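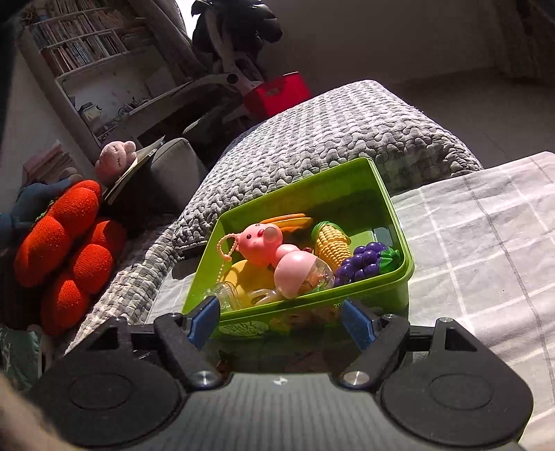

The green bin with the pig, the corn and the grapes in it, on the checked blanket.

Help wanted: toy tidying and small-bin packing, Irkville

Hi! I'm Mei Sorensen and I run Grundatton, a little home-organizing outfit with a soft spot for kids' rooms. I'm looking for one more pair of hands, and I'd love it to be somebody who gets a kick out of sorting tiny things.

I started by clearing out my sister's attic and somehow ended up with a waiting list (still not sure how that happened). Most of our calls come from parents who can walk across the bedroom floor only in thick shoes. We come in, we spread a blanket on the bed, we tip things out, and then we work out with the family where everything ought to live. Play food in one bin, plush along the pillows, books back on the shelf. I'm big on using whatever container is already in the house, so if you think you need to buy a matching set of baskets before you can start, we may drive each other crazy.

The job is part time, 4 mornings a week, starting in June. You'd be with me for your first five visits and after that you'd take some of the smaller rooms on your own. Most of our homes are in Irkville, with a few out in Ganavel, so you'll need a way to get there — the bus does run, but it takes its time. Pay is hourly, and drive time between homes counts. I'll give you the rate on the phone, before you spend an evening filling anything out.
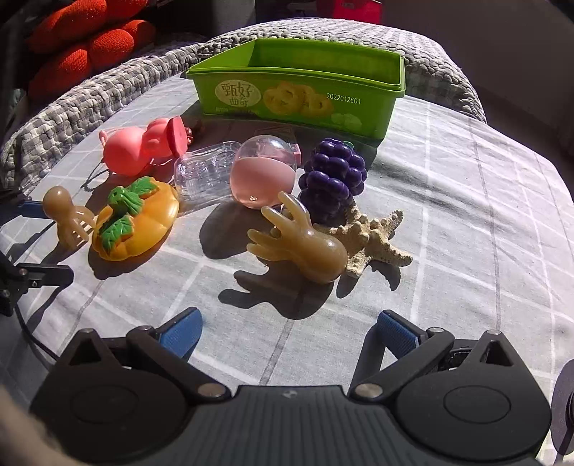 What you'd be doing

Sorting toys by kind and by size, with the kids joining in if they feel like it. Finding the lid that goes with the jar. Wiping out bins and old cookie tins so they can go back into use. Deciding whether a starfish belongs with the grapes (ask the kid, always ask the kid). Folding blankets, fluffing cushions, lining up picture books so the favorites are easy to grab. Writing a short note for the parents at the end that says what went where.

Who I'm hoping to hear from

You don't need experience in this kind of work. Retail stockroom, preschool, library shelving or a big family of your own would all be great. You should be fine kneeling and lifting a full box of books, and you should be kind about other people's messes. I do run a background check on everyone, and I pay for it.

Please don't apply if you like throwing things away. We never toss a toy without a yes from the family, even if it's got one ear and no stuffing!

How to apply

Send me a few lines through the Grundatton contact page and put "small bins" in the subject. Tell me about a drawer or shelf you've sorted and were proud of. No resume needed yet. I read everything on Tuesday mornings and I'll call you back either way.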